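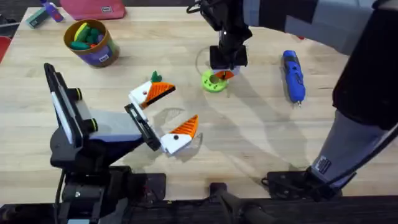 Two arms, one green ring, one blue screwdriver waiting its turn

Wednesday, May 19, 2021

Quick one tonight, dinner's in the oven and I've got till the timer goes.

So. Can they do chores yet. Get asked this every time I go home, usually by my aunt, who wants something to empty the dishwasher and does not care how. My answer has been "five years" for a lot longer than five years.

Spent Monday afternoon at Orine with Femke Visser and came away with a slightly different answer, which I'll try and get down before I forget it.

First thing, it's small parts that matter. Everyone shows you boxes. Boxes are easy, a box is more or less designed to be picked up. Femke's lot are more interested in the fiddly end. Little bits of plastic, rings with notches round the outside, things that have to meet other things at the right angle. A tool lying at whatever angle it was put down. You or I would do it while talking. Two arms, two fingers each – that's four fingers in total and no thumbs, try doing up a jar like that. I did try, at home, with two pairs of kitchen tongs. Took me 14 minutes and the lid was on crooked.

The ridged pads on the fingers do a lot of the work, apparently. I'd have guessed the clever bit was all in software but Femke talked about grip for most of an hour. Too smooth and the part slides out, too soft and you lose track of where it is. She's got strong opinions about rubber. I nodded.

Numbers, for those who like them. She let me see her notebook from the week before: 39 goes at one assembly job, 36 got there in the end. Which sounds great! But "in the end" is carrying a lot. Some of those were painfully slow, and the three that failed failed in three different ways, so there's no one thing to go and fix. On a shop floor that's three stoppages. In a kitchen it's three plates.

And that's the bit I keep coming back to. Shop floor and kitchen are diffrent questions and people squash them together. Brisa Figueroa (ran the line at Mosoti for years, now teaches) put it well over coffee. In a factory you can change the room to suit the machine. Put the tray in the same spot every time, paint a line, move the light. Nobody's going to do that at home. My kitchen table today had on it: post, half a lemon, a charger, one sock. Sock not mine.

She'd buy a pair of arms tomorrow for packing and kitting, she said, if they ran all night and didn't sulk. She wouldn't have them near her laundry. Folding is still awful. Cloth hasn't got a shape until you give it one.

My own list, not scientific:

Putting the same part on the same part all day – yes, near enough, if you're patient
Driving screws – yes if the screw's started, ask me again about starting it
Sorting things into tubs – yes
Wiping a table – yes but it'll wipe round your mug, or through it
Folding – no
Dishwasher – loading maybe, emptying maybe, my aunt's dishwasher no
Making a bed – don't be silly

The screwdriver one surprised me. I always thought picking up the tool would be the easy part and its not. You've got to pick it up the right way round, with the trigger somewhere useful, and then hold it still while the other arm holds the work. People swap hands without thinking. I watched myself do it putting a shelf up last night and I changed grip before I'd even got to the wall.

Someone will say in the comments that Flodilura has a video of a robot making a salad. Seen it. Very nice salad. Would like to see the other takes.

So new answer for my aunt. Bench work, now-ish, slowly, with a person in the room. Housework, no, and I'm not giving a year this time as she writes them down.

Going back in June if Femke will have me, she wants to try it with the lights changed and I want to see what breaks. Will ask about the rubber again and take proper notes.

Timer. Bye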